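Startseite Termine Galerie Werkstatt Mitmachen Kontakt

Wir verwenden Cookies, um diese Seite zu verbessern. Mit der weiteren Nutzung stimmen Sie dem zu.

Offenes Labor bei Tridcombe: Bilder vom April

Was für ein Nachmittag! 63 Gäste waren bei uns in Bernness, und um 18 Uhr standen immer noch welche vor dem großen Bildschirm und wollten den nächsten Durchlauf sehen. Efua Dankwa und Sixten Forsberg haben unsere Küchensimulation vorgeführt, an der die Gruppe seit dem Winter baut - und wir freuen uns riesig, dass so viele Fragen kamen, auch ganz knifflige zu Reibung und Kontaktkräften.

Am meisten los war bei der Aufgabe mit der Tasse. Wer wollte, durfte sich selbst ans Pult setzen und den Arm Stück für Stück an das kleine Ding heranführen (schwerer, als man denkt!).

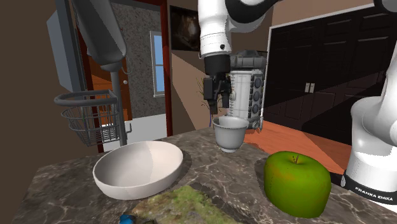 Der simulierte Franka-Arm mit den Greiffingern über der weißen Tasse. Rechts auf der Arbeitsplatte der grüne Apfel, der wegen seiner Größe gleich mehrere Fans hatte.

Wenche Granström hat danach erklärt, wie aus einer einzigen Küche 1000 Varianten werden: anderes Licht, andere Positionen, andere Gegenstände. Ihr Vortrag im Raum Wikström war so voll, dass wir die Tür offen gelassen haben und der halbe Flur mitgehört hat. Die Folien stellt sie noch online.

Danke an Prodromos Andreadis für die Technik und an alle, die nach dem Abbau noch Stühle getragen haben. Wer eigene Bilder vom Nachmittag hat, schickt sie gern an die Werkstatt, wir ergänzen die Galerie laufend.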